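Desk and Storage > Small Things > Pens: two trays or one?

kerttu_harju
Hello all. I have read this board for a long time but I write for the first time, so please excuse my English.
My question is about pens. In August I counted everything that writes in our shared work room and the result was 66. Now I want to keep only a small set on the big wooden table, in low plastic trays you can see through. Please tell me what you would change.
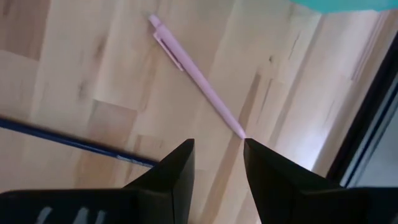
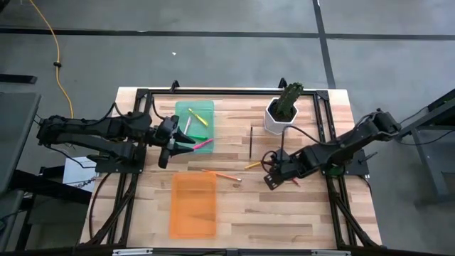
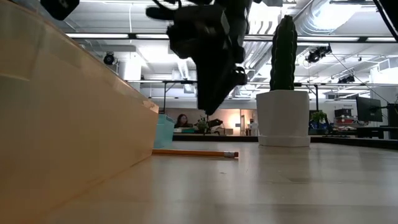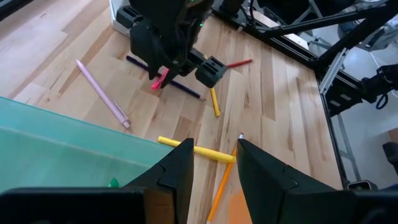
Re: Pens: two trays or one?

policarpio
Welcome Kerttu! I like the see-through trays very much. In your second picture the green one has the pens and the orange one is empty. What is the orange one for? If you have no plan for it, I would put it back in the cupboard. An empty tray collects paper clips and old receipts, I know it from my own desk.

Re: Pens: two trays or one?

kerttu_harju
The plan is this: green for things with ink, orange for pencils. But my colleagues want everything in one place, so now I am not sure.

Re: Pens: two trays or one?

wimaveck60
I am with the colleagues. One tray. When I want to write something down I don't want to think about which color of tray I need. Also please use a cup and not a tray! A tray takes so much table. I have 39 pens in one cup and I find mine every time.

Re: Pens: two trays or one?

policarpio
39 in one cup, and how many of them still write?

Re: Pens: two trays or one?

wimaveck60
Enough of them :)

Re: Pens: two trays or one?

homon
I don't agree about the cup. Highlighters and markers should lie flat, at least I was taught so, and a pen with a clip hooks on its neighbors when you pull it out. The pink pen in the first picture has such a clip, quite slim. In a tray this is no problem.
For pencils I think the cup is fine, with the eraser down. The yellow-orange pencil in picture three would be happy there.

Re: Pens: two trays or one?

kerttu_harju
Eraser down, yes, but then the point looks at my hand. I prefer to lay them. Maybe I will try the orange tray for pencils for four weeks and see if people follow it.

Re: Pens: two trays or one?

cloneteck
Small question from the side. Is the cactus real? I like the white pot with the flat faces in picture two. I would move it though, it stands where I would want my notebook.

Re: Pens: two trays or one?

kerttu_harju
It was on the table before I joined the office, and I have never given it water, so I think you can guess. It stays – my colleagues would complain more about the cactus than about the pens.

Re: Pens: two trays or one?

wimaveck60
Keep the cactus, lose one tray. That is my final vote.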